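Ovari Home Help > Kitchen and Table > Cutting boards

White cutting board on a black table: sliding, gray marks, lint, and a red thing I'm scared will stain it

Posted by plumcobbler, March 17, 2026

Hi all, long-time reader, second post ever. I have a white cutting board on a black table and I'm losing my mind over it a little. I'll put up what I've got and then the full list of complaints. 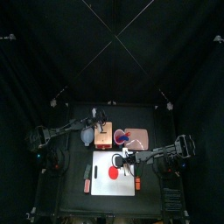
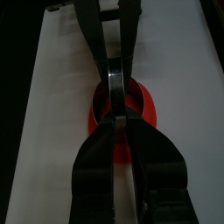

First one is the black table with the board, the light blue bottle and the wooden box. Second one is the red ring up close, on white.

So. The table is the best surface I've ever had for spreading things out on and I don't want to swap it. I keep the white board in the middle and the bottle and the box off to the back, and everything gets used where it is. The trouble is the board. It's a Tomus, the plain white kind, and I've had it long enough to have opinions.

Problem one is that it skates. Any sideways push and it goes. I've tried a folded paper towel underneath (turns to mush) and a damp dishcloth (leaves a rectangle on the black top that I then have to buff out, every single time). I don't want anything permanent stuck to the table.

Problem two is marks. Gray ones, like pencil, that don't come off with dish soap. I thought they were cuts but I can't feel them with my fingernail.

Problem three, lint. I've got black fabric curtains right up against everything, all the way around the table, and black fluff on a white board shows like you would not believe. I wipe it and it's back the next morning. Do I wash the curtains? Vacuum them? They're not coming down for good, I like having that corner dark.

Problem four is the red ring. It came in a grab bag of odds and ends from the Trastholm flea market and I haven't worked out what it was made for. I've been calling it the donut. I like it, it's a great cheerful red, and it would be nice to leave it out and use it as a rest for something, or to stand the bottle in if it fits. But it's very, very red and I had a red plastic spatula once that turned an entire drawer liner pink, so I'm nervous about leaving it on anything white. How do you tell if a color's going to come off before it comes off?

Oh, and the wooden box. It's unfinished on the inside as far as I can tell and I've been wiping it down with the same wet cloth as everything else. Is that bad? I feel like that might be bad.

Sorry for the pile-up, I figured one long post was better than five short ones.

grits_and_gravy

Okay, I've been through nearly all of this, so I'm going to take it in a funny order. Bear with me.

The gray marks first, because that one's easy and you'll feel better right away. If you can't feel them with a nail, they're most likely metal transfer. Something metal rubbed across the board and left a little of itself behind, same as it does on white dinner plates. Dish soap won't touch it. What you want is a paste of baking soda and water, thick enough that it doesn't run, and a soft cloth. Rub in small circles, leave it a few minutes, rinse, look at it in daylight. If there's a ghost left, do it again. I've had marks that took three goes and then one day they were gone. Don't go at it with steel wool, whatever your aunt tells you! All it does is scratch the surface up so the next lot of marks gets a better grip.

If you ever get real cuts in it that hold a stain, you can sand a plastic board. I did mine with 200 grit wrapped around a block, wet, in the sink, and went lightly. It came out with a sort of dull velvety finish and I like it more than the original. Test on the back, of course. And wash it very well after, then wash it again, you don't want the dust in your lunch.

Skating: the answer is shelf liner. The open, waffly, rubbery kind that comes on a roll. Cut a piece a bit smaller than the board so it doesn't peek out, lay it down dry, board on top, done. No sticking, no wet rectangle. Mine's been under there for years and I rinse it when it gets crumbs in the holes. One thing, though – some of the cheap liner can leave a faint pattern on a dark surface if it sits in one place for a long stretch. Pick it up when you wipe the table and you'll be fine. Get it in white or clear if they have it. I wouldn't buy the black one, you'll never find the crumbs on it.

Now the ring. The way I check red stuff is the white rag test. Take an old white cotton rag, wet it with warm water and a drop of dish soap, wrap it around the ring, and leave it on a saucer overnight. In the morning unwrap and look. If the rag is clean, do it over again with a little cooking oil on a dry part of the rag, because some colors don't budge in water and come right off in oil. (Ask me how I know. Paprika-colored ladle, white countertop, rented apartment.) If both rags come out clean I'd leave it on anything. If either one is pink, it lives on the black table and never goes near the board, and on black you wouldn't see it anyway.

I wouldn't let it touch food either way, if you don't know what it was made for. As a rest for a spoon that goes back into the pot, no. As a stand for a bottle, sure, if the hole's big enough. Measure the bottom of the bottle with a strip of paper wrapped around it and lay the strip inside the ring, that's quicker than guessing.

The box I'll leave to somebody who knows wood. I've ruined more than I've saved.

heron_at_the_sink

shelf liner, yes. for lint get one of those sticky rollers and do the curtains not the board. once a week

wobblytrivet

Wood person here, or wood-adjacent anyway, I restore old kitchen boxes and crates as a hobby and have far too many of them.

Wiping a bare wooden box with a wet cloth isn't a disaster but I'd stop doing it. The grain lifts and goes fuzzy and then it grabs dirt, so you wipe it more, and so on. Wring the cloth out until it's barely damp, wipe along the grain, and leave the box open to dry. If it has a lid, don't shut it until the next day. If it already feels fuzzy, knock it back with fine sandpaper, very light, a few strokes, and brush it out.

To tell if the inside is finished or bare, put one drop of water on the bottom in a corner. Sits up in a bead, it's got something on it. Sinks in and makes a dark spot, it's bare. The spot goes away.

If it's bare and you want to be able to wipe it, use food-safe mineral oil, the sort sold for cutting boards and butcher block. A 200 ml bottle will do that box and a few more like it and you'll still have some left in the cupboard next year. Rub on a thin coat, leave it, wipe off everything that hasn't gone in, and then give it a couple of days. Don't use olive oil or sunflower oil, they go sticky and then they smell like an old fryer. I bought a crate at a sale once that somebody had done with salad oil and I had to keep it out on the porch until April before I could bring it indoors.

Smells, if it has any: a dish of baking soda inside with the lid propped, for a week or so. Coffee grounds work too but then your box smells like coffee, which you may or may not want.

I'd part ways with the earlier answer on one thing. I don't love sanding plastic boards. It works, it looks good, but I don't care for the little bits and I'd sooner buy a new board when the old one's that cut up. They're not expensive. That's just me, plenty of people do it.

On the lint, the sticky roller is good for what's on the surface but if your curtains are new they'll keep shedding until they've been washed. Check the label first, some black fabrics can't go in the machine, and black dye will run, so wash them alone and cold. If they can't be washed, shake them outside (outside! not in the kitchen, I did it in the kitchen) and then vacuum with the brush attachment, top to bottom, with the suction turned down so you don't swallow the hem. After that a going-over every few weeks kept mine quiet.

And the simplest thing of all is to stand the board on its edge when you're done for the day, or lay a clean dish towel over it. Fluff falls down. If the board isn't flat and bare overnight there's a lot less to wipe in the morning. If you do stand it up, make sure both sides can dry.

About the layout: I'd keep the bottle where it is toward the back, only give it a coaster if it's one that sweats. Rings on a black top are a pain. Which brings me to the donut, I suppose, if the bottle fits in it!

plumcobbler

Thank you all so much, this is way more than I hoped for. The drop of water sank right in, so the box is bare and I've been doing it wrong. Mineral oil is on the list, and so is a roll of the waffly liner.

Baking soda paste took off most of the gray on the first try. There's one streak near the corner that's hanging on and I'll have another go at it tonight.

Donut is wrapped in a wet rag on a saucer as I type this. I'll do the oil one after. The curtain label says hand wash only, so I guess I know what the bathtub is for this weekend. Does anybody know if vinegar in the rinse really helps black stay black, or is that one of those things people just say?

wobblytrivet

I've always put a splash in. Couldn't swear to you it does anything. Rinse until the water's clear, and don't hang them back up damp over that table.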